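Hondora opens its Nokeck broadcast center to advertisers

Visit report, 27th January

Hondora invited advertisers and trade press to its new broadcast center in Nokeck, where the company has moved four regional radio stations and the sales team for its Skenness television affiliate under one roof. The tour covered two studios, the traffic desk and the ad operations floor.

Management said the building handles 853 local ad breaks a day across radio and television. Most are now scheduled from Nokeck, with news still read from each local market.

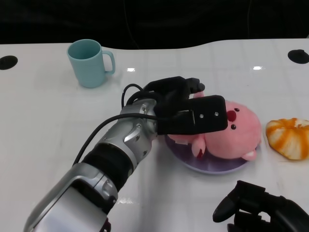
Radio revenue was the main topic of the briefing. Hondora said local bookings have held up better than national ones, and that it plans to sell both through a single rate card from June. We took our seats at a glossy white table with a teal mug on it and went through the card line by line. Package prices start at $900 a week for 40 spots, with production charged separately.

Questions centered on Berhe, the audio network Hondora bought last year. The company would not give a margin for the unit but said its podcasts are being sold by the same staff as the breakfast shows. One agency buyer asked if that would push up breakfast rates. The answer was that no increase is planned before June.

Talk carried on over the white tabletop after the formal session ended, mostly about audience figures in Skenness.

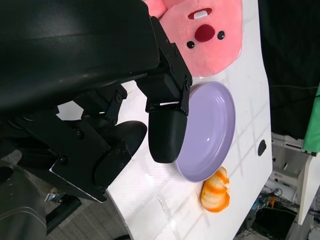 Television and the Skenness affiliation

The current affiliation deal has four years left to run. Hondora said it is not in talks to change partners.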